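Tretdale clothes exchange to stay open through winter after lease is agreed

21 Sep 2025

The second-hand clothes shop on Tranum Street in Tretdale will stay open through the winter, after its organisers agreed new terms with the owners of the building.

The shop, known locally as the Exchange, had been due to close at the end of the month when its first lease ran out. Under the new agreement it will keep the ground floor until March, with an option to renew after that. The rent is unchanged. The upstairs rooms, which were used for storage, go back to the landlord.

Rowena Fajardo, who set up the shop, told customers on Saturday morning and put a notice in the window the same afternoon. She said talks had gone on for most of the summer and that at one point she had started asking other shops in the street whether they wanted the rails.

"We had a closing date and we were working towards it," she said. "Then the owners came back with an offer we could afford. We lose the upstairs, so we will have to be stricter about what we take in."

The Exchange opened in the old Dela Peña shoe shop, which had stood empty for 30 months. The name is still set into the tiles of the doorstep. The shoe shop's wall shelves were kept, along with the long mirror at the back, and the stockroom was turned into two changing cubicles.

Clothes are brought in by people who want to sell them or swap them. Sellers receive half the ticket price once an item has gone. Those who swap are given credit, which can be spent on anything in the shop apart from shoes. Items that have not sold after 42 days are marked down, and if they still do not sell the owner has a week to collect them. Whatever is left after that goes to the textile bank behind the library.

The shop has sold 3000 items since it opened, according to its own sales book. Coats and children's clothes go fastest. Formal wear is slow for most of the year and then sells in a rush before Christmas and again before the school leavers' evening in early summer. Denim is taken in only small amounts because there is too much of it.

Losing the upstairs means several changes. The shop will no longer store summer clothes over the winter, and anything out of season will be turned away at the counter. Sellers will be limited to seven items per visit. Bags left outside the door when the shop is closed will not be accepted at all. Fajardo said this last rule had always existed but had not been kept to, and that a good deal of clothing had been spoiled by rain.

Opening hours will also be shorter. The shop will close an hour earlier on weekdays from the first week of next month, and the evening session will stop until the spring. Saturday hours stay as they are.

The mending table, where small repairs are done while people wait, will move from the upstairs landing to the front window. It is run by Dorin Sârbu, who worked in alterations before he moved to Tretdale. He deals mostly with hems, zips, loose linings and buttons. A zip costs more than the other jobs and normally has to be left overnight.

Sârbu said he was pleased with the move, as the light upstairs was poor and some customers had trouble with the stairs. He has asked for a second table so that jobs waiting to be collected can be kept apart from those still to be done.

"People bring in a good coat with a torn lining and say they are going to throw it out," he said. "The lining is a morning's work. The cloth on the outside may have years left in it."

He plans to hold a few sessions on basic mending once the table is settled in its new place. These would cover sewing on a button so that it stays on, darning a small hole in knitwear and taking up a pair of trousers by hand. Places will be limited by the size of the window bay. Anyone interested can leave their name at the counter, and dates will go up on the door when they are fixed.

The future of the shop had been raised more than once at meetings of the Tranum Street traders. Several said they would be sorry to see another window go dark before Christmas, as two other shops on the same side closed earlier this year. The bakery opposite said its Saturday trade had picked up after the Exchange opened and that many customers used both.

Not all traders were in favour of everything the shop does. There were complaints in the spring about rails placed on the pavement, which left little room for prushchairs and wheelchairs. The rails have since been brought inside the line of the doorway, and Fajardo said they would stay there.

Parking was also discussed. Sellers with several bags tend to stop in the loading bay outside the bakery, and drivers delivering flour have had to wait. The limit on items may ease this. The traders have asked for a sign making the hours of the loading bay clearer, and they expect an answer before the end of the year.

Pricing is the other matter under review. Up to now each seller has agreed a price at the counter with whoever is serving, and this has led to similar things being priced quite differently. From next month there will be a printed guide with a range for each type of garment. Jackets and coats will be priced by condition first and label second. Sellers who want more than the guide allows can still ask, but they will be told that the item may not move. 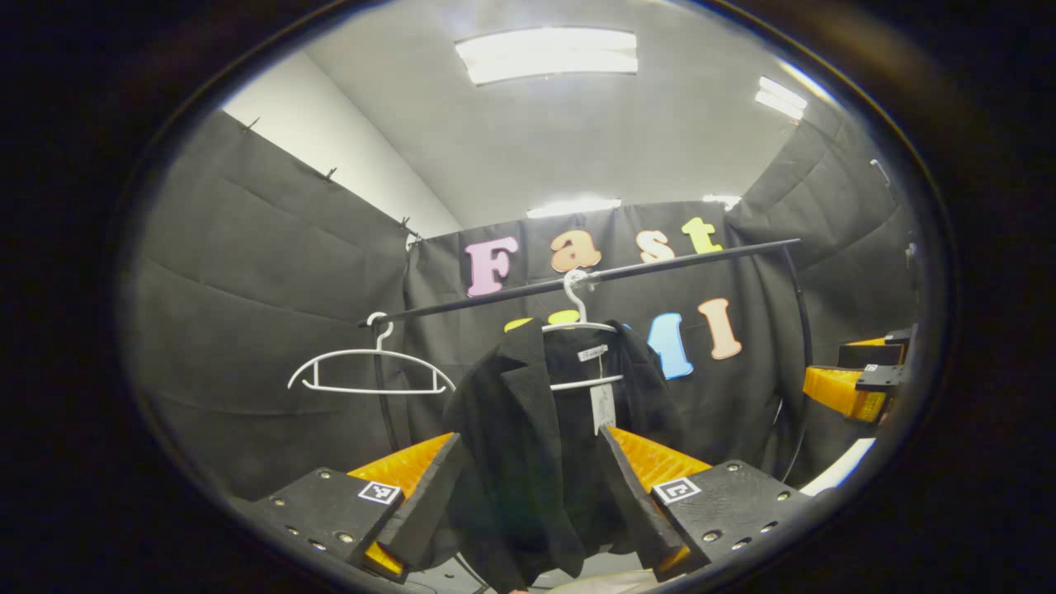 Trutov, a regular at the shop, said a price guide was overdue and that the same sort of coat could be cheap one week and dear the next depending on who was at the till. The guide should be pinned up where buyers could read it too, Trutov added, and the markdown dates ought to be written on the tickets so that people knew when it was worth coming back.

Fajardo said the guide would be on the wall by the mirror as well as at the counter. She was less sure about printing the markdown dates. Some sellers had told her that buyers would simply wait, and she wanted to ask more of them before deciding.

Existing credit is not affected by the new lease. Anyone holding a credit card from the shop can go on using it in the same way, and cards issued before the summer will be honoured until the lease comes up for renewal. People who had asked to be paid out because of the planned closure can either take the money or leave it on their card. They should tell the counter which they prefer.

Items stored upstairs are being brought down and sorted. Sellers who left summer clothes there should collect them by the end of the month. A list of names is kept at the till, and those who gave a phone number will be called. Clothes that are not collected will be treated as unsold stock and sent to the textile bank.

The shop will shut for two days while the shelves are moved and the mending table is brought down. The dates will be shown in the window. No clothes can be taken in on those days, but repairs that are ready can be picked up from the side door in the morning.

Winter coats, knitwear, boots in good condition and children's waterproofs are wanted now. Clothes should be washed or cleaned before they are brought in, with pockets emptied. The shop does not take underwear, swimwear or anything with a broken zip unless the seller is paying for the repair.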